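Ticket 1153
Product: Notudik (music library and playback server)
Category: Playback / gapless
Reported by: Filippos Vrettos
Assigned to: Jade Yeoman
Status: Resolved, pending release note
Opened: 28th April

Summary
Audible gap between tracks on live albums and continuous album sides. Affects FLAC rips only. MP3 copies of the same albums play through correctly.

Reporter's description
The Inskip live album has one continuous take running across tracks 4 and 5. On the CD there is no break. In Notudik there is a short dropout at the track change, then a click, then track 5 starts. The same thing happens on side two of the Celtthorpe reissue, where all the songs are crossfaded. Gapless is switched on in Settings. Restarting the server made no difference. Output is USB to an external DAC.

Jade Yeoman
Please confirm the following:
Server version and player version
Whether ReplayGain is on, and in which mode
Whether the gap occurs when playing from the album view, from a playlist, or both
Whether both files have the same sample rate

Filippos Vrettos
Server and player are both on the current stable build. ReplayGain is on, track mode. Gap occurs from album view and from playlists. All files are 44.1 kHz, 16 bit. I ripped the Inskip disc again with offset correction enabled and the gap is still there.

Jade Yeoman
Thanks. Track mode recalculates gain at each boundary, so a level step is expected on continuous material, but it should not produce silence. Set ReplayGain to album mode and retest. Please also attach the playback log with level set to debug.

Filippos Vrettos
Album mode removed the click. The silence is still there. Log attached. Relevant part:

decoder: end of stream, track 4
output: buffer drained
output: device closed
output: device opened 44100/16/2
decoder: start of stream, track 5

Jade Yeoman
The device is being closed and reopened at the boundary. That should only happen when the format changes. The player compares format, channel count and channel layout. Your FLAC files may be carrying a channel mask tag on some tracks and not on others. Run the tag dump on tracks 4 and 5 and post the result. 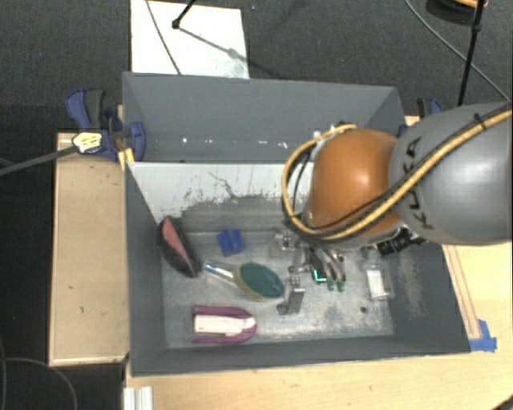 Filippos Vrettos
Track 4 has no channel mask tag. Track 5 has one, set to front left and front right. I checked the rest of the library with a script. 53 albums have the same mix of tagged and untagged files. All of them went through Flestent for retagging in December.

Jade Yeoman
Confirmed on my side with two test files. A missing mask is read as "unknown", which does not match explicit stereo, so the output is reset. Two-channel files with no mask should be treated as plain stereo. Fix committed to the player.

Workaround until the next build: remove the channel mask tag from the affected files, then run a full rescan. A quick rescan will not pick up the change, as it only checks file size and name.

Filippos Vrettos
Removed the tags on the Inskip and Celtthorpe albums and ran the full rescan. Both play without a break. Play counts and ratings were kept. I will leave the others alone and wait for the build.

Jade Yeoman
Closing. Click in track mode is expected behavior and will be noted in the ReplayGain help page.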